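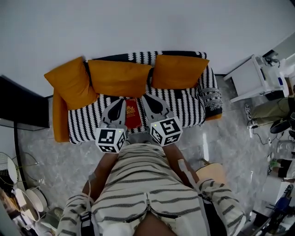

*Fig. 1. Living room site, sofa task. Passport-style booklet on the seat between the two hand-held grippers.*

**Girgate hand-held gripper comparison – progress report**
Prepared by Shona Ogilvie for the Rosuvcombe fund
2020-03-09

## Where we are

The comparison of finger pads is past its halfway point. We have 295 usable recordings, against a target for this period of 130 per pad type and a small reserve. The teardrop pad is finished. The flat pad is still short, and I explain why further down.

The work since the November report has moved out of the lab and into furnished rooms. The sofa task is the one we have spent most time on. An operator picks up a thin item from a seat covered by a throw, using both grippers, and puts it back. Thin and flat items on soft surfaces were the weak point in the first round, so we wanted plenty of them.

## Pads

We are testing two shapes on the same grey fingers. The teardrop pad is narrow at one end, and operators say they can get it under the edge of a booklet or card without pressing hard into the cushion. The flat pad holds better once it has the item, but on fabric it tends to push the item along first. On a hard table there is little between them.

Throws are harder than bare upholstery. The cloth bunches up and gets pinched along with the item. We log these as failed picks even when the item comes up, and this has brought the success rate down for both pads compared with November. I would not read that as the pads getting worse. The task is harder and the scoring is stricter.

## Tracking

Each finger has a marker cube at its base. Tracking is good when the operator works at seat height with the cubes turned up toward the head camera. It drops out when one wrist crosses over the other, mostly in the sessions with smaller operators. We lost 11 recordings this way and have left them out of the total above.

Besiso sent a revised cube mount that sits a little further from the finger. We have fitted it to one pair so far. Early sessions look better, but there are not enough of them to put a figure on it.

Wrist straps are now standard on both arms. Before that, operators were gripping the handles tightly to keep them steady and asked to stop early. Sessions now run to their planned length.

## Controller

The Ots controller board replaced the older one at the start of this period. The time stamps from the left and right grippers now agree closely enough that we no longer line them up by hand, which was taking up a good part of every week. There is one open fault – the board sometimes fails to start if both grippers are plugged in before power is on. The workaround is in the session checklist.

## Delays

The flat pads arrived late and the first batch had poor glue. Several came loose during use and had to be put back on, and those recordings were thrown out. The second batch has held up. We also lost access to one of the furnished rooms while it was being repainted.

## Spending

On budget overall. Equipment is slightly over because of the replacement pads, and travel is under by more than that. I would like to move the difference across and will send the form separately.

## Next period

- Finish the flat pad recordings on the sofa task
- Fit the revised Besiso mount to the remaining pairs
- Start the drawer and shelf tasks at the Rosuvcombe rooms
- Get a firmware fix for the start-up fault, or a date for one

I need 2 decisions from the fund. The first is whether failed picks should be included in the shared data set or kept back. The second is whether you want the bare upholstery sessions repeated under the new scoring. It would make the November results comparable, but it would take time from the drawer task.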